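Colouring things in: dye, stains and other people's tea towels

I took up home dyeing because I had a drawer full of greying pillowcases and a low opinion of the price of new ones. The pillowcases are now several shades of something Carys Pugh calls "heritage", and I have learnt a fair amount about getting colour into cloth and rather more about getting it out of grout. What follows is the useful part.

Start with the washing up

Dyeing gear and cooking gear must not mix. If a bowl, spoon or pan has had dye in it, it has retired from food. Mine live in a crate under the stairs with a strip of red tape on each, after a ladle made its way back into the kitchen drawer and was used for soup. (Lleucu Gwynne ate the soup. She is fine, and brings it up every March.)

Buy bowls in a daft colour that matches nothing you cook with. Plastic is kinder than china when you drop it, but check it can take the heat of your water. Old margarine tubs can't. They go soft in the middle and then you are mopping.

Mix small, then mix big

Don't tip a whole packet into a bucket and hope. Make up a little strong dye first, in something clear, and try a few drops of it in clean water. The strong stuff looks nearly black in a mug and tells you nothing. Glass is best for this. A straight-sided beaker is easy to stir in and easy to rinse, and a jam jar will do if you have soaked the label off properly, which I never have.

For keeping samples, test tubes are worth the small outlay. Mine came from the back room at Craddock, where they also sell budgie seed and curtain wire. Put an inch or less in each, stand them in a rack, and write down what went in before you go and answer the door. I have a notebook page that says only "the nice one", and I have been trying to make the nice one again for 13 months. 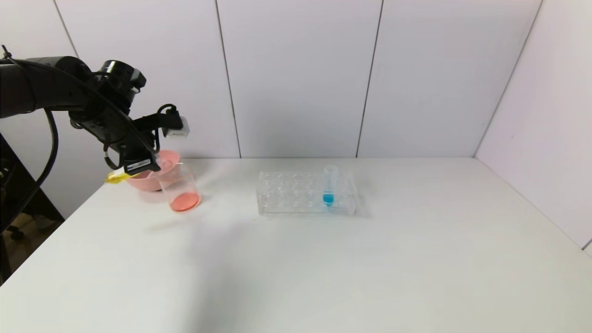
Work on a white surface if you have one. Colours lie on pine. They lie on grey marble-effect worktop as well, and on the flowery oilcloth my mother gave me they lie like a politician. If your table is the wrong colour, put a big sheet of white paper under the glass and look at it by the window in the morning. Kitchen bulbs turn every blue a bit green and every orange a bit brown, and you will only find out once it's on the line.

Reds and oranges

These go further than you expect. Mix them weaker than you want, dip a scrap of the same cloth, rinse it and let it dry before you decide. Wet cloth always looks darker. If the scrap is too pale, add more strong dye. If it is too dark, add water and pretend it was the plan.

Madder and onion skins give softer shades if you like boiling things. I saved onion skins for most of a winter and got a colour I can only call plaster. Lleucu did the same with half the skins and got a lovely rust. We don't discuss it.

Blues

Blues are better behaved in the pot and worse on the skin. Wear gloves that come past the wrist. The short ones fill up when you reach to the bottom of the bucket, and then you have one blue hand for the school concert at Vutthorpe.

Quantities, for those who insist

For a pair of pillowcases I use 6 litres of water and leave them in for 24 minutes, stirring when I remember. The packet may say something else, in which case believe the packet. Weigh the cloth dry. My pillowcases and a tea towel came to just over 700 grams together, and I had been guessing at half that, which explained the patches.

When it goes on the table

It will. Blot it, don't rub it. Use kitchen roll, then a damp cloth, then a clean damp cloth, working from the outside of the puddle inwards. On a smooth white top, a paste of bicarb and water left on for a few minutes usually shifts what's left. Try it on a corner first if the surface is painted. Grout is another matter. I have tried bicarb, lemon, a toothbrush and bad language, and there is still a faint coral line behind the tap.

Rinse your glass straight away. Dye dried into the bottom of a test tube needs a bottle brush and half an evening. Stand tubes upside down in the rack to drain, with a folded tea towel underneath, ideally one you have already ruined.

Leftover dye keeps for a few days in a lidded jar, depending on the sort. Label it, put it somewhere high, and not next to the squash.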